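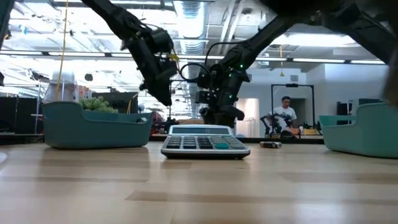

So where has the money gone so far? Mostly into sorting the office supplies at the Tenwood site, with $2,079 spent to date and the desk drawers done ahead of the cupboards.

I know the Clillar grant was written up as "workspace reorganization," which sounds grander than what I've been doing since September. It's been a lot of opening drawers, to be fair! We started with desk equipment, and that meant calculators, batteries, staplers, hole punches and more dried-up markers than I'd like to put in a report to people who give us money.

The new rule is simple enough. Anything people share goes in an open bin on a worktable, and anything personal goes back to its desk. I went with low-front bins so folks can reach in without lifting a lid (the lidded ones at Cisternas were a flop, everyone just piled things on top). Calculators stay out on the table. Spare batteries are supposed to have their own bin, though they do wander - I keep finding singles lying next to whatever they were meant to go into.

The label order from Ondau came in at 300, plenty for both rooms, and they stick well to plastic but peel off painted wood. I'm switching to card holders for the cupboard shelves. That'll come out of the same budget line, so there's nothing for you to approve.

Still to do: two supply cupboards at Tenwood and the whole back room at Cisternas, where I haven't even looked in the bottom cabinets yet. I'd like to move the Cisternas start back by two weeks so I can finish the cupboards first. Let me know if that's a problem on your end, and I'll send the receipts over with the next report.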